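3.2 Pad care and linkage checks on the hand-held pair

Everything in this section concerns one unit, the two-gripper hand-held pair we call Clallura, used for the table-clearing task (trash off the table, into the bin). Arm-mounted cells are covered in 3.4 and are looked after differently. Clallura came out of its crate in July and has been in near daily use since then, so the notes below are from wear and not from the data sheet.

Each gripper has two jaws, and each jaw carries a blue textured pad on its inner face. The linkage arms turn on round silver pins. Pads and pins are where nearly all of our maintenance time went. Bodies gave no trouble. Cables some, see 3.3.

Setup order, fixed after the first week: pads first, then pins, then camera, then table. We tried camera first and had to redo it every time a pad was changed, as the jaws no longer closed at the same spot in view. Jaws get opened all the way before recording starts and held there – this gives the zero for the opening width. If the operator skips it the whole session reads narrow. 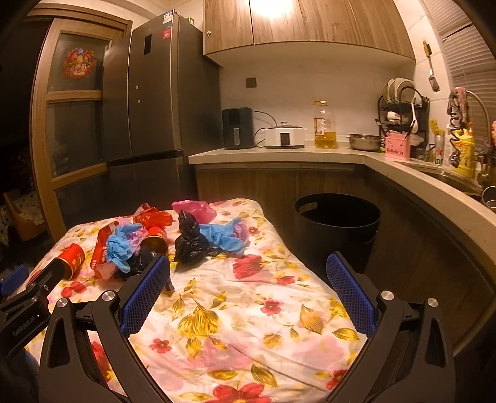 Figure 4a. Clearing task, home kitchen, jaws open.

Pads were swapped every 40 sessions at the start. Too late. The texture goes smooth near the tip well before that, and thin plastic is the first thing to slip. Paper cups are forgiving, they hold on a bald pad if the operator squeezes a bit. Thin bags do not. We moved to 17 sessions and kept it there. Wiping is seperate from swapping: damp cloth after every session, no alcohol (it left our pads stiff), then left open to dry overnight.

A pad that has been glued on at a slight angle is worse than a worn one. The jaw closes on one corner and the item turns as it is lifted. Check with a strip of printer paper: close the jaws on it, pull. It should drag evenly across the full width. If one side comes free, peel and reglue. Arner glue sheets were fine for this, Urnov ones let go after a few sessions near the stove and we stopped buying them.

Pins. Finger-check for side play before each session, both jaws. Any click felt at the tip means a worn pin or a worn hole, and the pin is the cheap one so change that first. We logged 402 sessions on Clallura in total and changed pins on the left gripper more often than on the right. We put this down to operators using the left one to steady and drag, though we did not test it. One drop of light oil per pin, wipe off the rest. Too much oil creeps down to the pad, and then you are back to swapping pads.

Bags are the other problem. Thin film gets pulled into the cutouts in the linkage arms and stays there when the jaws open. It can stop the jaw short of full close, by little enough that the operator does not feel it but the width log does. Fix: open fully, look through the cutouts from both sides, pull film out with tweezers, never with the other gripper. We did that once and bent a tip. After clearing, redo the zero.

Both grippers should be checked even when the task mostly uses one. The idle one gets set down, bumped, picked up again, and its camera mount works loose on its own schedule. Tighten by hand plus a quarter turn.
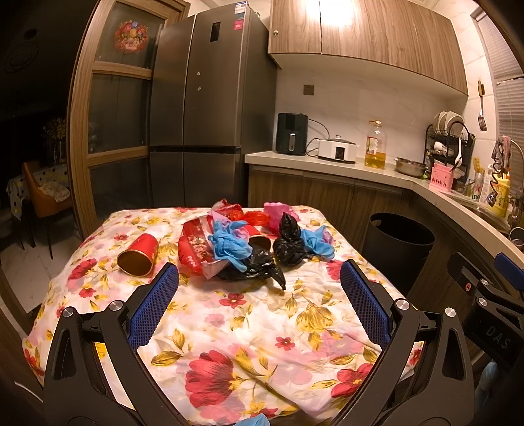
Figure 4b. Same task and kitchen.

Sølve Magnusson, reading a draft of this section, objected that a fixed swap count is the wrong rule. In his view pads should be changed on the paper-strip result alone, and a count only teaches operators to stop looking. He also asked why the strip test is not run on the idle gripper, given what we write about it getting bumped. Fair on the second point, and the test now covers both. On the first we kept the count as an upper limit, with the strip test able to bring it forward. The Bowen group's checklist, which he sent along, does the same but checks mid-session too. We found that broke up the recordings too much.

Time cost of the full routine as it stands, pads not due: under ten minutes for 2 grippers, most of it the pins. With a pad swap it runs longer and the glue has to set, so swaps are done at the end of the day. Spare pads are kept flat in the case lid, blue side up – stacked face to face they pick up marks from each other and the texture is uneven form the first grasp. Session sheets have a box for pad age and a box for pin play. Sessions with either box blank were left out of the analysis in section 4.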